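The Long Way Back to Purple

Ask anyone in Jandstead what color the old ferry office used to be and you will get an argument. My aunt swore it was lavender. The man who sold me coffee on my first morning back said plum, and then called his wife out from the kitchen so that she could say plum too. The building has been beige for most of my life, so I had no opinion to offer, but I was charmed that people cared so much, and I stayed a good deal longer than I had planned.

Purple has always made people a little stubborn, I think. For centuries the best of it came from sea snails, a great many of them for a very little dye, and the smell of the work was so bad that the dyers were kept well away from everyone else. Then, in the 1850s, a teenage chemistry student in London went looking for a malaria drug and got a mauve stain, and within a few years there were mauve ribbons and mauve gloves all over town (and plenty of people complaining about them, naturally). 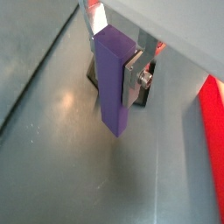 Macarena Cisternas

What I love about that story is how quickly a grand color became an everyday one. My grandmother had a mauve bathroom, with mauve towels and a fuzzy mauve cover on the toilet lid, and I promise you she did not feel like an empress in there. She felt modern, and she kept it that way until she moved out.

Augustina Agbeko mixes paint to order at Elora, a narrow shop two streets up from the water, and she tells me purple is the color people bring back. They see it on a card and fall in love, and then it goes up on a north wall and turns gray on them, or pink, or something like cold soup. "Take the card home and leave it up for a week," she said. "Look at it when you're tired. Look at it with the lamp on."

She has 22 purples on her own cards, and she let me spread them all out on the counter one slow October afternoon while we talked about her daughter's wedding and the price of linseed oil. I liked the dusty ones best. Augustina likes a deep violet with a flat finish, which she put on her own front door, over the objections of two neighbors who have since come around.

As for the ferry office, the owner is having it repainted in the spring. Scraping behind a drainpipe, the painter, Renato Ocampo, found a patch of the old color the size of a playing card. I went to see it with my aunt, who looked for a long time and said lavender. Renato thinks it's closer to blue.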